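Filed under: Diary / Home & Kitchen

October, a bit after four

I slept until ten and then spent most of the day on the vegetables. The kitchen counter is still off limits (the sealant around the sink needs another night, according to Ozan, who did it and is very proud of it), so the whole grocery haul ended up in the bedroom. I spread the pink plastic over the duvet first, because I am not washing that duvet twice in one month, and then I just started laying things out. It was weirdly fun! Like playing store when I was six.

The plan was to sort out what gets eaten this week and what goes in soup. I'd bought everything at the market up in Grirkodgate, where I always lose my head a little, and I couldn't remember half of what was in the bags. The bok choy got the oval dish with the black rim, which I love and never use. The carrot got the round plate all to itself. Oranges went wherever oranges wanted to go. And the tomatoes went in the green metal tray, the one with the gold writing, which is scuffed now but still the prettiest thing I own for putting food in.

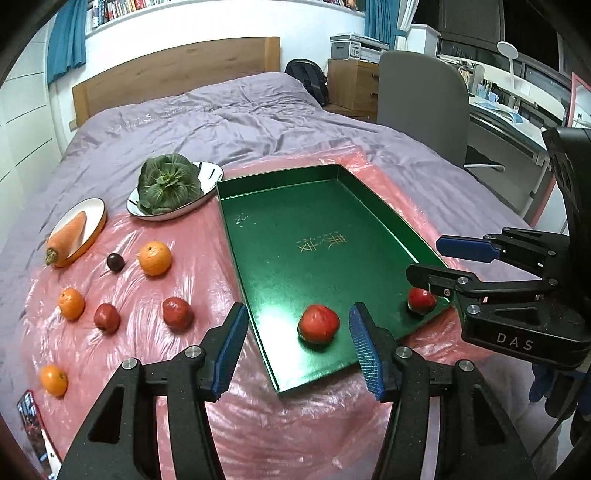 Tomatoes in the green tray, oranges everywhere else.

I texted Elif Naz to ask what she does with dark red potatoes and she sent back a voice message that was three minutes long - mostly about her landlord, but there was a recipe in the middle. Boil them whole, smash them flat, lots of oil, 436 degrees. I asked if she meant 435 and she said no, her oven has a digital dial and that's where it stopped once and they came out perfect. So 436 it is, or as near as my old knob will go.

The plum I'm saving for tomorrow's breakfast. I keep thinking I should have bought more of them, but last time I did that they all went soft while I was at my sister's and I had to make jam at midnight.

Soup tomorrow, I think, if the sink is ready. Bok choy, the carrot, 1000 ml of stock, and one of the tomatoes if there's one left by then, which I doubt, with Ozan walking past every ten minutes asking whether they need salt.

Still have to carry all of it back to the kitchen before bed. Also call Mom, and find the lid for the big pot.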